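Section 4: Setting up your incident alerts and making your first report

Okay, you've got Stan installed on your phone and you've picked a password you'll remember (write it down somewhere, I'll wait). This part gets you hooked up to the Wultton neighbourhood alerts, so you hear when there's a road closed by police, a missing person notice or a run of break-ins near you. I've set this up for my mum, my brother and most of my street, so I've seen pretty much every way it can go sideways.

Last checked 2019-08-26, on version 14. If your screens look a bit different, the buttons are probably still there under another name.

CAUTION: Stan is not an emergency line. If somebody is hurt, or a crime is going on in front of you, call emergency services first and leave the app alone until you're safe. Reports go into a queue, and the queue can be slow on a Saturday night!

4.1 Choosing your area

1. Open Stan and tap the little house in the bottom corner.

2. Type in your street and suburb. You don't need your house number, and I'd leave it out.

3. Drag the circle until it covers the places you care about. It starts at 200 metres, which in my part of Wultton gets you the corner shop and not much else. I set mine to 900 and that takes in the school and the train station.

4. Tap Save. The circle goes green. If it stays grey you've lost your signal, so go stand by a window and try again.

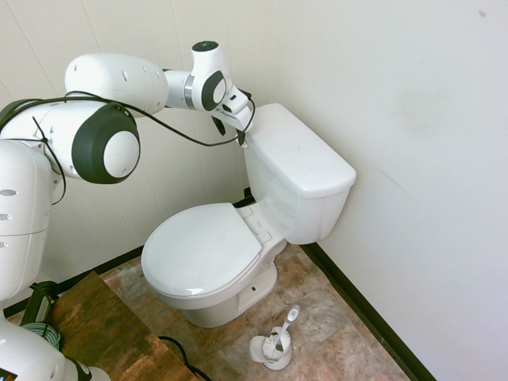

5. Go back to the house and check that your street name shows under the map. Mine saved as Fomberg Road in the wrong suburb the first time, and I spent a week getting alerts about somebody else's stolen trailers.

Note: you can have a second area for work or for an older relative's place. Add it the same way and give it a different name, or the two lists get mixed together and it's a pain to sort out.

4.2 Picking what you hear about

1. Tap the bell. There's a long list of alert types, all switched on.

2. Turn off the ones you don't want. I keep road closures, missing persons, break-ins and public appeals for witnesses. "General patrol notices" went straight away, they were driving me up the wall.

3. Set your quiet hours. Urgent alerts still come through, everything else waits until morning in one bundle.

4. Send yourself the test alert. It should say "Test from Ponuvia" (that's the outfit that runs the servers) and show code 117. Any other code means the set-up didn't finish, so go back to step 1 of this bit.
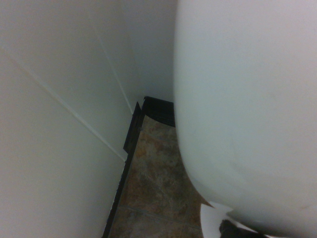
4.3 Making a report

1. Tap the plus sign and choose "Something I saw". Use "Something I heard about" if it came from a neighbour, and please be fair about this one, it makes a real difference to whoever reads it.

2. Put in the time and place. A rough time is fine, just tick the box that says it's a guess.

3. Write what you saw in plain words. Colour of the car, which way it went, any part of the number plate. Leave out who you reckon did it.

4. Read it over and tap Send. You'll get a reference number, and you'll want that if an officer rings you back.

CAUTION: don't put names or faces of people in a report that's set to Public. Change it to Private at the top of the page before you start typing. Selma Stojanović looks after the Wultton reports and she can pull one down for you, but it might have been read by over 200 people by then.

Note: you can add to a report for 14 days. After that it locks, and you have to start a new one and quote the old reference number in the first line. There's an update planned for September that's meant to make the locked ones easier to find. For now they're under Settings, then History, then the tiny arrow on the right.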